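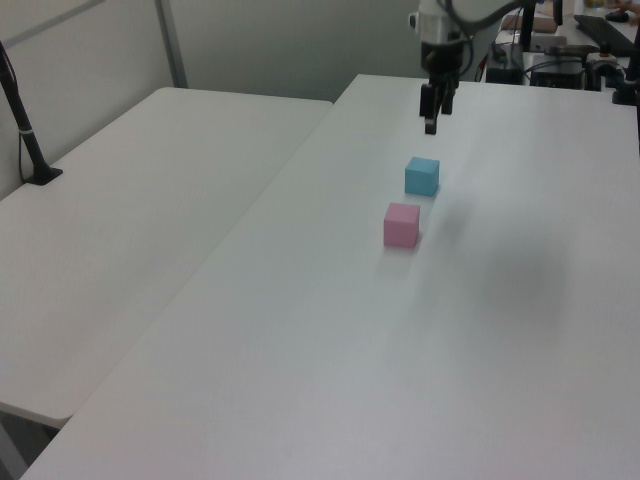
Foam, sponges and other soft things you were told would clean the house

I have been sceptical about cleaning sponges ever since my mother-in-law gave me a multipack and said I would never need to buy anything else. I still buy other things. But I have used enough foam over the years, in the kitchen and out in the shed, to have views on what it does and doesn't do, and most of the advice I see repeated is either half right or copied from the packet.

Colour coding

The usual tip is one colour for the sink, one for the worktop and one for the bathroom. Fine in principle. In our house it lasted until someone wiped the cat's bowl with the worktop one. If you live alone or with very obedient people, go ahead. Otherwise I'd keep the bathroom cloths in the bathroom and not bother with a code. Distance works better than colour. A reader, Lilian Bakilana, wrote to say she snips a corner off anything that has been demoted to floors and bins, and I have copied her, as a missing corner is much harder to ignore than a shade of yellow.

Microwaving a sponge

You will have read that a minute in the microwave makes a sponge as good as new. I don't believe it. It may well kill a good deal of what is living in there, but it does nothing about the grease and old food that fed it, and the smell is back by the next evening. A dry sponge can also catch fire, and one with a metal scourer certainly shouldn't go in. Sponges are cheap. When it smells, throw it out, or cut the corner off and let it do the outside drain.

What does help is letting it dry. Wring it hard and stand it on its edge. Those little suction-cup holders are all right until the suction goes, which in my kitchen takes a week. I use a bulldog clip as a stand.

White melamine foam

This is the stuff sold as an eraser for walls. It does take off scuffs and crayon, and I keep some in. It is also a very fine abrasive, whatever the cheerful wording on the box. Rub it on a gloss door and you get a dull patch that you'll see every time the sun comes round. On matt emulsion it can leave a shiny patch, which is worse. I've done both.

Things I would not use it on:
Car paint
Varnished wood
Non-stick pans
Glasses, phone screens or anything else you look through
Stainless steel with a polished finish

Things it is good for:
Tea stains inside a plain white mug (rinse well afterwards)
Grey marks on white plastic window frames
The rubber edges of old trainers

Cut off a piece the size of your thumb. The branded blocks are far bigger than any job needs and they crumble before you've used the middle. The unbranded ones crumble a bit sooner, but they cost so much less that I have stopped caring.

White tables and worktops

Matt white surfaces are sold as easy to live with. They are easy to wipe. They are not easy to keep looking clean, because every pencil mark and curry splash shows up, and the slight texture hangs on to it. Start with warm water and a drop of washing-up liquid. Leave the wet cloth sitting on the mark for five minutes and go and do something else. Most marks that are going to come off will come off then, without any rubbing.

For turmeric, put a paste of bicarbonate of soda and water on it, leave it, wipe, and repeat the next day. Sunlight does more than the paste, in my opinion, so if it's a table you can move, put it by the window. I have been told lemon juice is the answer. I tried it on one half of a stain and nothing on the other half, and by the weekend I couldn't tell you which half was which.

Do not mix bicarb and vinegar and expect much. It fizzes, everyone is pleased, and what you are left with is slightly salty water. Use one or the other.

Foam in the shed

Offcuts of dense foam are worth keeping, and here I will admit to being keener than usual. A small block wrapped in fine sandpaper will follow a curved chair rail far better than a cork block will. On a flat board it is hopeless, as it rounds the edges and digs into the soft grain, so keep the cork for that.

Other uses that have stood up:

Push chisels and awls into a thick slab inside the drawer so they don't roll about. Don't store good steel in it over a damp January, though. Foam holds moisture and I've had rust on a blade by spring.

Put a block under each corner of a cabinet door while you paint the back. Wait until the first side is properly hard. "Touch dry in 4 hours" on the tin means touch dry to somebody with a very light touch, and I leave mine overnight.

Wedge a piece behind a rattling pipe. It's a stopgap. If the rattle is loud, the pipe wants a clip. Keep foam well away from flues and anything hot.

Cutting it neatly

An electric carving knife is the standard advice and for once the standard advice is right. If you haven't got one, a new snap-off blade pushed out long will do, in 3 or more light strokes with the foam left alone. Squash it as you cut and the sides come out curved. Scissors are no good on anything thicker than a slice of bread. Freezing the foam first is another one that goes round, and I could find no difference apart from cold fingers.

Draw your line with a felt tip. Biro skips and drags.

How long it lasts

Cushion foam goes yellow, then crumbly. Yellow by itself is harmless. Pinch a corner, and if it springs back it has some life left. If it leaves dust on your fingers, bin the whole lot, including the bit that still looks all right, or you'll be hoovering orange grit out of the drawer next year.

As for washing it, small pieces can be squeezed out in a basin of soapy water and left in an airy spot. Big seat cushions I wouldn't attempt. They take days to dry in the middle and by then you have a different problem. Wash the cover, air the foam outside on a breezy day, and put it back the other way up.

Next time I'll get on to descaling kettles, where the vinegar people and I are also not in agreement.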